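Notebook, February 2025
Print colorfastness on cushion covers, wash series 2
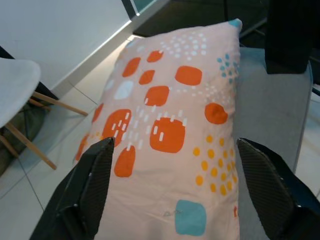
Raelene Pirihi

Picked up where series 1 stopped. Same printed cotton, same pigment binder, cure time raised from 100 s to 135 s at the Skencombe press. Lachlan Lowther cut the swatches from the Codenville roll before I got in, so the grain direction on the first few is his call and not marked. I have marked the rest with a notch on the warp edge.

Swatches were conditioned overnight, then washed with steel balls and standard detergent, no brightener. Multifiber strip stitched along one short side. Rinsed twice in deionized water and hung to dry out of direct light. The line by the window is not to be used for this, see the fading we got in June.

Staining on the adjacent strip: cotton and wool bands clean. Nylon band shows a trace of orange, half a grade better than series 1 but still there. Teal and yellow left nothing I could read under the light box. The blush ground is harder to judge. It reads slightly grayer after wash 12, and the instrument agrees, but the unwashed control from the same width also sits a little gray of the master. That points to the roll and I would not blame the cure.

Dry rub fine on all colors. Wet rub on orange is the weak spot. The large solid areas mark the rubbing cloth, the small dots do not, or not enough to grade. Could be film thickness. The screen for orange was the coarser mesh and lays down more paste than the others.

White dots: slight stiffness by hand, no cracking under the loupe when folded on the bias. Puckering along the zipper seam on one made-up cover, which is thread shrinkage and belongs in the sewing log. Copied across.

Tumbler counter read 1,723 at the end. Belt is due — Lachlan has the part number.

Partington asked whether we could go to a hotter cure with the same dwell. Tried one scrap. The ground yellowed at the edge nearest the element, so no. Instead have offered a softer binder at low solids and I have asked them for a sample pot.

Next: orange through the finer mesh, two passes, 135 s. Repeat wet rub before washing and again after. Keep the controls in the dark drawer, labeled by roll and position across the width. Need more nylon strip.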